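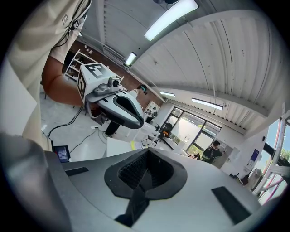
Das weiße Metallregal vor der Holzwand, mit kleinen Sachen auf den Böden.

Der Werkraum in Samavthorpe: Bilder vom Einrichten
25 Sep 2019

Seit März nutzen wir den Raum im Erdgeschoss des alten Lagerhauses. Gemietet wurde er leer, mit nacktem Betonboden und einer Holzwand, die der Vormieter stehen gelassen hatte. Hermine Widmer hat die Möbel besorgt, Armelle Roussel den Grundriss gezeichnet und die Kabelwege festgelegt. Auf dieser Seite steht, was inzwischen an seinem Platz ist, und was noch fehlt.

Die Wand
Die braune Holzwand ist geblieben. Wir wollten sie zuerst weiß streichen, haben dann aber nur die Löcher gefüllt und die alten Haken herausgedreht. Schwere Dinge hängen wir nicht daran auf, weil wir nicht wissen, wie sie befestigt ist.

Das Regal
Weißes Metall, mehrere Ebenen. Es kam über Juvora aus einer Büroauflösung und hat 145 Franken gekostet, Transport inbegriffen. Auf die Böden kommen Kleinteile, die man mehrmals am Tag braucht. Größeres gehört ins Lager nebenan.

Der Boden
Hellgrauer Beton. Zwei schwarze Kabel laufen schräg darüber. Eine Kabelbrücke ist bei MacLeish bestellt, Lieferzeit noch offen. Bis dahin bitte die Füße heben und keine Rollwagen über die Kabel schieben.

Das gelbe Klebeband
Beim Stativ klebt ein Streifen gelbes Band auf dem Boden. Wer das Stativ verschiebt, stellt es danach wieder dorthin zurück. Das Band löst sich beim Wischen, Ersatzrollen liegen bei Armelle.

Stuhl und Stativ
Der dunkle Stuhl steht in der Nähe des Stativs. Drei weitere Stühle dieser Art stehen noch in Nurnmont und werden mit der nächsten Fuhre geholt.

Der weiße Schrank
An der hinteren Wand. Obenauf stehen kleinere Sachen, die noch keinen festen Platz haben. Der Schlüssel hängt im Büro. Hermine beschriftet die Fächer, sobald der Inhalt feststeht.

Der kleine Monitor
Schwarzer Rahmen, kräftiges Bild. Er bleibt vorerst, wo er ist. Eine Wandhalterung wäre praktischer, dafür müsste aber eine Steckdose versetzt werden. Der Elektriker hat 200 Franken veranschlagt, darüber entscheiden wir im Winter.

Das Fenster
Groß, mit dunklen Rahmen, draußen ist es grün. Tagsüber kommt viel Licht herein. Für die Nachmittage haben wir einen Vorhang ausgemessen, Stoffmuster liegen im Büro aus. Hermine ist für Grau, Armelle für Naturweiß.

Noch offen
Kabelbrücke montieren. Stühle aus Nurnmont holen. Vorhangstoff aussuchen. Eine zweite Lampe für die Ecke hinter der Tür, dort ist es am Abend zu dunkel. Außerdem fehlt eine Garderobe, die Jacken liegen im Moment im Flur.

Wer Möbel abzugeben hat, meldet sich bei Hermine Widmer. Gesucht werden ein niedriger Rollcontainer und 13 gleiche Kunststoffkisten mit Deckel. Abholen können wir im Umkreis von Samavthorpe selbst, am besten vormittags.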